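Subject: Re: [sorting-list] Where do the odds and ends go?

Colm Corrigan wrote:
> Zahira, I've been through the Pratberg boxes twice and I still end up
> with a heap that fits no heading. Do you keep a "misc" bin or not?
> My wife says 900 buttons is not a collection, it's a spill.

Your wife has a point, but she should see my kitchen.

I kept a misc bin for 6 years. It began as a small tin and ended up needing its own shelf, at which point I had to admit that misc was my main category and the rest were exceptions.

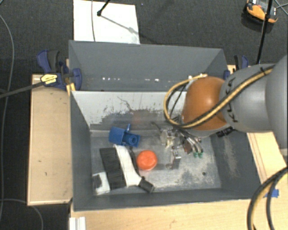 So now I sort by size first and maker second. Dandier and MacKinnon go together, whatever the old catalog says – I can't tell them apart without a loupe and a good lamp. Anything still homeless in August gets mailed to someone on this list. Colm, you have been warned.

Does anyone have a spare copy of the Zorar price sheet? Mine stops at number 348, just before the part I need.

Zahira Sembiring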